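Speaker notes, WordPress meetup Brekville, October 17, 2022
Talk: "Your options page is too long"
Speaker: Yen-ting Tsang

Slide 1. Title

Wait until people sit. Say thank you to Sumaiya Wanigasekara for the room and the projector. Speak slowly.

I maintain a small plugin called Skekura. It puts a list of upcoming events in your sidebar or on a page. In June I removed more than half of its settings, and tonight I want to tell how I did it and what went wrong.

Slide 2. How it started

First version had 4 settings. Every time a user wrote to the support forum, I added a checkbox. It was easier for me to add a checkbox than to say no. After three years the options page needed two scrolls on my laptop.

Show the old page. Give them time to read it. Do not read it to them.

Ask the room: who has a plugin or a theme with a setting they cannot explain any more? Wait for hands. 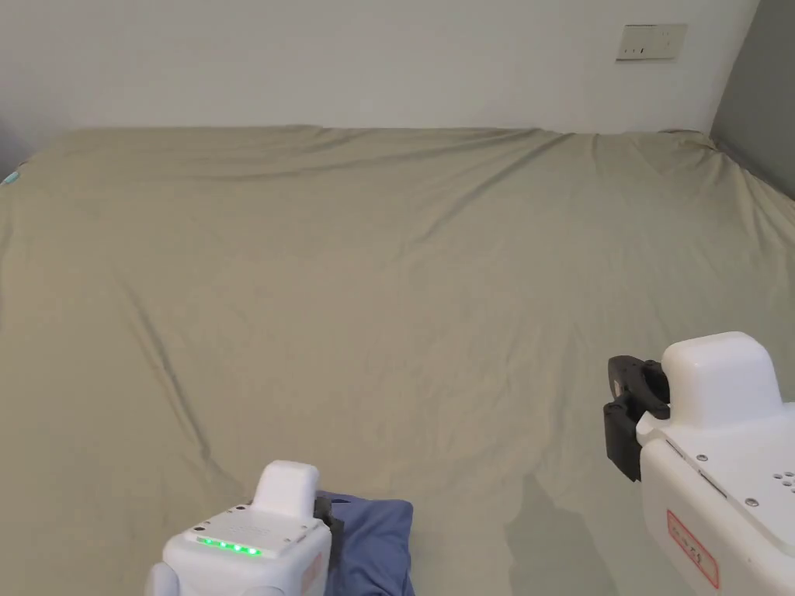
The one I could not explain was called "Use alternate loading." I wrote it myself. I had to search in the old commits to learn that it was for one hosting company which blocked outgoing requests on the normal port.

Slide 3. Finding out what people use

I did not want to collect data from the sites without asking. So I did two simple things.

First, I read all support threads and noted which setting each one was about. Most threads were about the same few settings, and the question was nearly always "what does this do?"

Second, I asked users to send me a copy of their saved options, by email, with private things removed. I received 20 files. This is a small number and I should say so. Etornam Alhassan helped me to write the little script that compares each file with the defaults.

Result: 9 settings were never changed by any of these people.

Slide 4. Three groups

Keep. People change it and they know why. Example: number of events to show.

Move to a filter. Few people need it, and these people can write a line of PHP. Example: the cache time.

Remove. The plugin can decide by itself. Example: date format. WordPress already has this under Settings, General, and I was asking for it a second time.

If somebody asks about the shortcode: the attributes stay the same. Only the admin page has changed.

Slide 5. Do not break the saved options

This is the slide for the developers, so go slower here.

When you remove a field from the form, the old value is still in the database. If your save function builds the array only from the submitted form, the old value disappears the next time the user clicks Save. For a setting that moved to a filter, this is a problem. The user changes the title and suddenly the cache time is different also.

My solution: on save, load the old array first, then merge the new values over it. Keep a version number inside the options, and run the upgrade once when the number is lower than the plugin version.

Show code, only the merge part. The font is small on this slide — zoom in before talking.

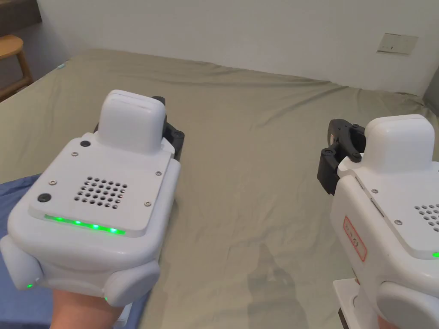
Test it with an old options array and with an empty one. I tested only the first. New installs got a PHP warning for 2 days, until Wing-yan Hsueh opened a ticket and I could repair it.

Slide 6. What users said

Two people were angry. Both used the custom CSS box, which I had removed. I thought the Customizer has its own box, so mine is not necessary. But their CSS was inside my box, and I gave no message before the update. This was my mistake. The box came back in the next release as read-only, with a button to copy the text.

The other feedback was mostly silence, and fewer questions in the forum.

Slide 7. If you want to try it at home

Make a screenshot of your options page and print it. Cross out what you never touched on your own site. Then start with the smallest release you can make, one or two settings, and announce it one version earlier in the changelog and on the page itself.

Slide 8. Questions

Repeat each question in the microphone.

Likely question: why not tabs? I tried tabs. The same settings were there, only harder to find.

Likely question: multisite? Not tested enough. Trinidad Mansilla runs a network and knows more than me, point to her if she is in the room.

Last thing, next month's topic is still open, names on the paper near the door.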